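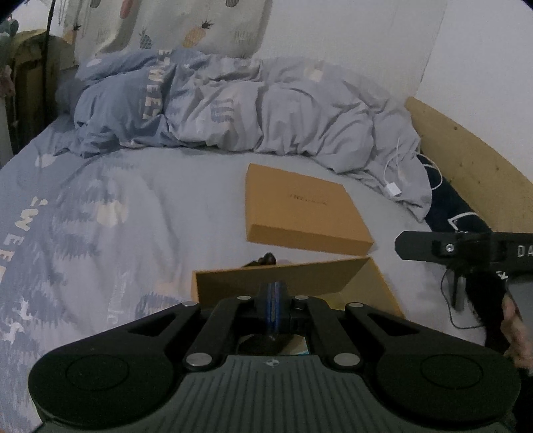
¿Edredón de plumas o sintético? Hilo abierto por culpa de mi suegra

Publicado por Ashley Nuttall el 24 de octubre de 2024
Tiempo de lectura: 5 minutos

Ashley Nuttall
Buenas. Vivo en Lotcombe, primer piso, orientación norte, ventanas de cuando los cristales eran un lujo y las juntas un capricho. Todos los otoños tenemos en casa la misma conversación y este año quiero llegar con argumentos ajenos.
Mi pareja duerme como una estufa. Yo duermo como un fiambre. Hasta ahora compartíamos un edredón sintético que se ha ido apelmazando por las esquinas, de modo que en el centro no hay relleno y a los pies hay una especie de almohada. Mi suegra dice que eso se arregla sacudiéndolo. Lleva sacudiéndolo ella personalmente cada vez que viene y sigue igual, pero más cansado.
Candidatos: el Climora de pluma, que en la tienda me piden 288 euros por él, y el Brekberg de fibra, que cuesta bastante menos y promete en la etiqueta «calor inteligente», sea eso lo que sea. Cama de matrimonio, lavadora pequeña, sin secadora. ¿Alguien con experiencia?

plumon_y_pena
Pluma, sin dudarlo. Pero pregunta si es pluma o plumón, que en las tiendas usan las dos palabras como si fueran la misma. La pluma tiene cañón, pincha y pesa. El plumón es lo de debajo, lo que abriga. Si la etiqueta pone «relleno de ave» y nada más, huye.
Yo tengo uno de plumón desde que me casé. Me ha durado más que el matrimonio.

Rocio_del_Norte
Discrepo. Sin secadora, la pluma es una condena. La primera vez que lavé el mío lo tendí en el balcón un martes de lluvia moral y estuvo húmedo por dentro hasta que empezó a oler a gallinero. Lo llevé a la lavandería del barrio, metí todas las monedas que tenía y salí con un edredón seco y sin merienda.
Fibra y a la lavadora.

plumon_y_pena
Un edredón de plumón no se lava cada mes, Rocío. Se le pone una funda y se lava la funda. Se airea. Se vive.

Rocio_del_Norte
Eso lo dice quien no tiene gato.

tresmantas
Vengo a defender la opción que no defiende nadie: dos edredones individuales, uno para cada uno. Los nórdicos lo hacen así y ahí siguen, casados y con los pies calientes. El de la estufa se compra uno fino, el fiambre se compra uno gordo y se acabó el tirar de las esquinas a las cuatro de la mañana.

Ashley Nuttall
Lo propuse. Me contestaron que era «el principio del fin». Luego durmió toda la noche destapado, eso sí, con mucha unión familiar.

JulioBrasero
Los dos edredones son feos. Ya está, alguien tenía que decirlo. Haces la cama y parece una litera puesta de lado.

tresmantas
Se les pone una colcha por encima, Julio. La colcha existe desde antes que tú.

JulioBrasero
Y desde antes que yo se quedan las colchas en una silla.

Marga_costuras
Hablo desde el lado de la aguja, que arreglo ropa de casa. Lo que tiene que mirar Ashley es el cosido. Si va a cuadros cerrados, el relleno se queda en su sitio. Si va a tiras abiertas, el relleno emigra hacia los pies, que es lo que le ha pasado al suyo. Da igual la marca y da igual lo que ponga de la inteligencia del calor.
En cuanto al viejo, se puede descoser y repartir la fibra, pero si ya está hecha bolas no merece la pena. Para cama de perro, estupendo.

Rocio_del_Norte
O de gato.

calefactado37
Yo me compré el Brekberg el invierno pasado. A favor: abriga, se seca en un día con buen tiempo y no hace ruido. En contra: suda. Bueno, sudo yo, pero él colabora. Para alguien que duerme como una estufa no lo recomendaría ni regalado.
Lo de lavadora pequeña también tiene su aquel. El mío entra, con la rodilla. Otra cosa es que ahí dentro se enjuague algo.

Ashley Nuttall
Vale, el argumento de la rodilla me preocupa. La nuestra ya se pasea por la cocina cuando centrifuga toallas.
¿Y guardarlo en verano? El armario es el que es. Mi suegra – otra vez ella – es partidaria de las bolsas al vacío.

plumon_y_pena
¡NO! Plumón al vacío, jamás. Una semana para una mudanza, pase. Medio año aplastado y sale una oblea. Saco de algodón, sitio seco y sin nada encima.

Marga_costuras
Medio año no lo mata si luego se airea bien, pero sí, mejor holgado. Y siempre limpio, que las manchas que no se ven en mayo se ven en octubre, ya amarillas y con derechos adquiridos.

JulioBrasero
Yo lo guardo debajo de la cama, en su bolsa original con la cremallera rota. Veinte años. Ni polillas ni obleas.

tresmantas
Las polillas también tienen sus criterios.

Rocio_del_Norte
Una pregunta práctica, Ashley: ¿has mirado en Haddad, la tienda de la cuesta? Tienen saldos de temporada pasada y el dueño te deja meter el brazo debajo un rato, para ver si da calor. Parece una tontería hasta que lo pruebas y te quedas allí con el brazo dentro, sin ganas de irte.

Ashley Nuttall
Ayer fui. El Climora lo tenían con un 10 % de descuento por ser el expuesto. Cosido a cuadros, Marga, lo miré con tanto detalle que me preguntaron si trabajaba para la competencia. Lo he dejado apartado hasta mañana.
En casa han aceptado probarlo con una condición: la pierna izquierda fuera, sin comentarios por mi parte.

plumon_y_pena
Enhorabuena. Funda de algodón, no de microfibra, o habrás tirado el dinero.

calefactado37
¿Y qué dice la suegra?

Ashley Nuttall
Que en cuanto llegue lo sacude.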